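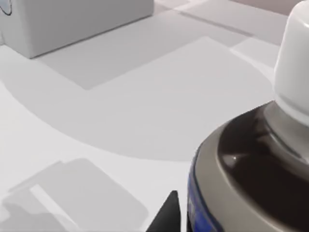

Lukumay wrote in after the last issue to ask why we keep testing grippers in simulation when there is a perfectly good arm bolted to the bench at Dalham, and whether we had considered that a simulated bottle has never once rolled off a simulated table and soaked a power supply. The letter was longer than that and used the phrase "video game" twice.

Fair enough. The short reply is that the arm at Dalham is booked until January, and the queue for it is mostly us. The longer reply is the rest of this item.

What we have been doing since the last newsletter is comparing fingers. The arm stays the same, the controller stays the same, and the thing on the end changes. On one side is the pointed pair, black and narrow at the tip, which everybody here calls the beak. On the other is the wide padded pair from Ullargate, which everybody here calls the mittens, including, by now, the people at Ullargate. Both sets went through the same 700 trials on the same two items: a bottle with a domed shoulder and a white cap, and a white box. Either the bottle or the box is the target, and whichever one isn't the target is in the way.

The beak is good at getting into places. Stand the bottle near the box and ask for the bottle, and the beak slides into the gap as if it had a reservation. The mittens arrive at the same gap, bump the box, and push the whole arrangement along the table with great politeness until the time limit runs out. We had a bet on this and the person who backed the mittens has paid up in coffee.

Holding is another matter. A pointed finger on a round bottle makes a very small patch of contact, and in the simulator a small patch of contact is where the trouble lives. If the grasp is a touch off center, the bottle turns in the fingers like a door on a hinge. Sometimes it turns and stays held, and the success checker (which only looks at height) gives full marks to a bottle hanging nearly sideways. We have rewritten the checker. The scores from before the rewrite have been thrown out, and we would appreciate it if people stopped quoting them at lunch.

The mittens, once they have hold of something, keep hold of it. They held on through the shake test, the fast lift and the one where the controller is told to change its mind halfway up. They also held on in the release test, which was less welcome. Ullargate says the pad friction in the model file is set too high and has promised a new file by Tuesday. It did not say which Tuesday.

Now the camera, which took up more of the month than the fingers did. The close view is the one we care about, as it is what the policy sees in the last stretch before contact, and the last stretch is where most failures start. It is also a terrible view. The bottle gets enormous. The finger is a small dark triangle poking up at the bottom. Most of what is left is white tabletop with gray shadows lying all over it, and the policy has to work out which of those gray shapes it is about to hit. The answer is none of them. They are shadows. It took the policy a good while to come round to this.

In the first batch it would swing wide of a shadow edge as though there were a step there. The arm's own shadow was the worst offender, being dark, blocky and always on the move at the same time as the arm. We tried turning shadows off, and everything got better at once, and then we put them back on, because the bench at Dalham has a lamp over it and the lamp is not going to be persuaded. Instead we moved the light about between episodes. After 500 episodes of that the swerving had mostly gone. The beak gained more from this than the mittens did, and the guess in the office is that a finger which goes into narrow gaps has more to lose from an imaginary wall.

The wrist mount itself is still up for argument. Kimum, our mount design, can be tilted, and we tried it at 9 degrees further down than standard. You see more of the fingertips that way and less of everything else. For the box this was fine. For the bottle it meant losing the cap early in the approach, and the cap turns out to be what the policy had been steering by all along. With no cap to look at, it went for the middle of the biggest dark thing available, and on a domed shoulder there is nothing much to pinch. Standard tilt is back on for now. Anyone with strong feelings about a second camera should bring them to the bench meeting, along with the budget for a second camera.

One small thing for those running the comparison at home: the controller gains in the shared folder were tuned for the mittens, which are heavier. With the beak fitted they make the arm twitchy near the table. Use the other file, the one with "light" in the name. Yes, we found this out after a full night's run. Yes, we ran it again.

To return to Lukumay's point, the real arm gets its turn as soon as the booking comes up. Both sets of fingers will travel to Dalham, along with a bottle, a box and, at Lukumay's suggestion, a towel. We plan to start with the beak at up to half speed, with the lamp on, and to move the power supply to a different shelf first.

Spare pads for the mittens are in the drawer under the monitor. Please sign for them.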